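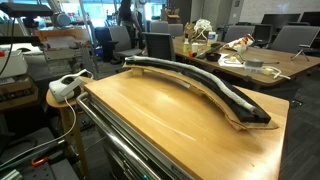
Layered arch (cardboard, black foam, white fabric sleeve) on the wooden cart, with a headset on the stool beside it.

Sturix Arch Handling — README

Welcome, and thank you for taking the time to read this before opening the files. Sturix is our small effort at Abugri to hand the tiring part of padding work over to an arm, and these are the notes and recordings that go with it.

What is in here
There are 500 recordings of padded arches being lifted, turned and set down again, split into 2 folders. The folder called "led" holds the ones where a person in a headset guided the arm; the folder called "alone" holds the rest. Comfort Bawa wrote the labels, and she is very glad to hear about mistakes.

What it changes for us
Before Sturix, Elikem Agyeman and Mihret Moges did all the lifting by hand, and by four in the afternoon their shoulders let them know about it. Now they take turns guiding the arm and spend the rest of the shift checking fabric and fixing edges — work they both say they like better, though Mihret does miss having the radio on (the headset covers her ears a bit, and she finds it stuffy). Elikem asked that we keep one hand-padding bench, so that new people still learn how foam behaves, and we have kept it.

Pay and hours stayed as they were. No one guides the arm for more than 2 hours in a shift.

Known gaps
Arches with torn cardboard ends are marked "ragged" in the labels. In 8 recordings the sound is missing.

Questions
Please write to Akua Gbeho, or to Kwame Ametepe if it concerns the arm itself.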